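### 4.2 受限腔体内的指尖形状对比

前一节给出的开放台面抓取结果表明，在物体四周留有充分余量时，Esum 扁平指与 Wutard 尖指的成功率差别很小，尚不足以支持选型。本节将比较移至受限腔体，以小型电烤箱作为操作环境，考察指尖几何形状对接近、插入和取出三个阶段的影响。选用电烤箱出于以下考虑：腔口高度有限，内部金属架表面不连续，门体打开后平放于腔口前方，占用了手臂通常采用的低位接近通道。上述条件在家用和轻型商用厨房中较为常见，而在既有的夹爪评测中涉及较少。

#### 4.2.1 实验台与被操作物体

实验在双臂平台上进行。左臂安装 Esum 扁平指，指面呈楔形，前缘较薄；右臂安装 Wutard 尖指，指端收窄，接触面积较小。两侧夹爪由同型号的 Stedden 控制器驱动，控制周期、阻抗参数和力限幅保持一致，法向夹持力上限统一设为 10 N。为避免安装侧别与指形混淆，全部试次进行到一半时将两套指尖左右对调，重新标定工具中心点后再继续采集。对调前后的数据分别统计，并在第 4.2.4 节中检验侧别效应。

操作台由两张白色桌子拼接而成，烤箱置于桌面靠后位置，接缝位于烤箱前方。箱门完全打开，平放于桌面，玻璃面朝上，白色把手位于最前缘。腔内金属架上放置一只带盖的透明塑料容器，容器内有两件橙色小物体，容器前侧横置一根扁平的亮蓝色长条。对调前的典型布置如图 6 所示，左侧为扁平指，右侧为尖指。烤箱左侧另放置若干与任务无关的物品，包括小纸盒、罐体和金属圆柱，用以提供视觉干扰并限制左臂的肘部姿态；烤箱电源线从右侧绕行，构成右臂规划时需要避让的柔性障碍。 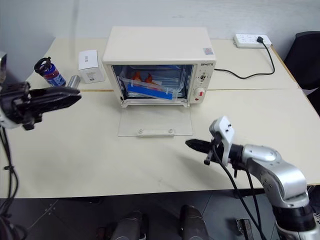

任务分为两类。任务 A 要求夹爪取出蓝色长条并放置到桌面指定区域；任务 B 在长条移除后进行，要求夹持容器侧壁，将容器沿水平方向拖出腔口，直至容器重心越过腔口边缘，再转为托举或提起。任务 B 的难点在于容器透明，深度图在其侧壁处存在大面积缺失，指尖与侧壁的接触时刻主要依靠力反馈判定。两类任务均由同一套状态机执行，各状态的转移条件在两种指形之间不作调整。

#### 4.2.2 感知与控制条件

视觉输入来自头部安装的 Manríquez 相机，视角固定，两臂共用。相机从斜上方观察腔口，因此腔体后部与上沿附近的区域存在遮挡。本研究未使用腕部相机，原因是其支架在腔口处会改变可用的插入角度，从而使比较对象由指尖形状变为整套末端执行器的外形。腕部线缆沿手臂外侧下垂，走线方式在全部试次中保持不变。线缆对腕部力矩的影响通过空载轨迹标定后扣除，标定在每次更换指尖后重新进行。

接近阶段采用位置控制。指尖越过腔口平面后切换为阻抗控制，插入方向刚度低于横向刚度，以便在触碰金属架时产生退让。切换点由腔口平面的标定位姿确定，不随视觉估计更新。预实验曾尝试依据深度图在线更新腔口位置，但玻璃门板上的反光造成估计值跳变，在数个试次中引起不必要的急停，故正式实验中未予采用。

蓝色长条的位姿由颜色分割与最小外接矩形得到。长条颜色与背景差异明显，分割较为稳定，主要误差来自其右端朝腔口方向伸出时的透视变形。容器位姿由盖沿轮廓估计，并以腔体模型约束其高度。每个试次开始前，由操作人员按照模板放置物体，放置偏差控制在 2 mm 以内；长条相对于腔口的倾斜角在预定范围内随机取值。

#### 4.2.3 数据采集与剔除规则

实验共记录 3,318 次试次，其中 3,000 次进入统计。剔除的试次包括控制器通信超时、标定失效后尚未及时停止的试次，以及放置偏差超出模板要求的试次。剔除工作由 Gyula Lakatos 与 Renata Orellana 分别独立完成，二人在判定时仅能查看系统日志和放置记录，无法查看任务结果与指尖类型。判定不一致的试次由 Till Rathjen 复核。因夹持滑脱、指尖碰撞腔口或规划失败而未完成的试次一律保留，计为失败。

成功判定分阶段给出。接近阶段以指尖到达切换点且未触发碰撞保护为准；插入阶段以指尖在目标两侧建立接触为准；取出阶段以物体完全离开腔口且未跌落为准。任务 B 另行记录容器在拖动过程中的最大偏转角，并检查内部橙色物体是否发生翻倒。后者由人工根据试次前后的静态图像标注，遮挡严重时标为“无法判定”，不计入该项指标的分母。

#### 4.2.4 结果

在任务 A 中，两种指尖的主要差别出现在插入阶段。尖指进入长条与容器之间的间隙时占用空间较小，对长条倾斜角的变化不敏感；扁平指在倾斜角较小时表现相近，倾斜角增大后，指面前缘容易先与容器前壁接触，将容器推向腔体后部，间隙随之改变，后续接触点偏离规划位置。力信号中可以观察到相应的特征：横向力先出现一个平缓上升段，随后才是夹持接触引起的陡升。该上升段持续时间越长，取出阶段滑脱的可能性越高。

任务 B 的趋势与任务 A 相反。扁平指与容器侧壁形成较长的接触线，拖动时能够抑制容器绕竖直轴的偏转；尖指近似点接触，容器底部经过金属架的横杆时，偏转角常有突变，部分试次中容器一角抵住腔口侧壁，需要退回后重新夹持。将夹持力上限提高可以减少偏转，但容器侧壁的变形也随之加大，盖体有松脱风险，因此本研究没有为尖指单独放宽力限。

两种指尖在接近阶段的失败多与打开的箱门有关。门体平放使腔口前方的可用高度减小，腕部必须保持较高位置，并以向下倾斜的姿态进入。扁平指较宽，在这一姿态下指面外缘距离腔口上沿更近，碰撞保护触发更为频繁。尖指的接近失败则集中于右侧安装时，与电源线附近的避让路径有关：规划器为绕开线缆所在区域，选择了肘部外展较大的构型，末端在门板上方的姿态误差随之增大。

侧别效应检验显示，上述接近阶段的差异在左右对调后有所减弱，说明该项结果同时受到指形和布置不对称的影响，不宜全部归因于指形。插入阶段与取出阶段的差异在对调前后方向一致，可认为主要由指尖几何形状引起。

#### 4.2.5 讨论

从应用角度看，单一指形难以同时满足窄间隙插入与透明薄壁容器拖动的需要。在双臂系统中，可将尖指用于清除前方障碍物，将扁平指用于移动容器，两臂依次进入腔体。该方案的代价是增加一次手臂避让，循环时间相应延长。Zachary Campbell 在轨迹层面对该方案进行了初步仿真，认为若允许后进入的手臂在门板上方预先等待，可抵消部分延时，但需要对腔口前的共享空间实施更严格的互锁。相关硬件验证尚未开展。

另一种可行途径是修改扁平指的前缘。Yvette Chan 提出在指面一侧切去斜角，保留大部分接触线长度，同时减小前缘宽度。现有数据可以为斜角的位置提供参考：扁平指首次误触容器前壁时，接触点多位于指面外侧。不过切角会降低外缘刚度，在拖动较重容器时是否仍能保持偏转抑制效果，需另行试验。

本节结果受到若干条件的限制。其一，腔体只有一种，金属架横杆方向固定，旋转横杆方向后，尖指的偏转突变可能表现不同。其二，全部试次均以箱门完全打开为初始状态，没有涉及开门动作，门把手与两种指尖的配合不在比较范围内。其三，腔内温度未作为变量，指尖材料受热后的摩擦变化需要单独评估。其四，头部相机对腔体后部的遮挡使容器后移量只能由力信号间接推算，推算误差在容器接近后壁时增大。

控制器方面，两侧虽采用相同的阻抗参数，但相同参数对两种指尖未必同样有利。扁平指的横向接触面较大，较低的横向刚度可能缓解其对容器前壁的推挤。第 4.3 节在固定指形的条件下改变横向刚度，对这一问题作进一步分析，剔除规则与成功判定沿用本节规定。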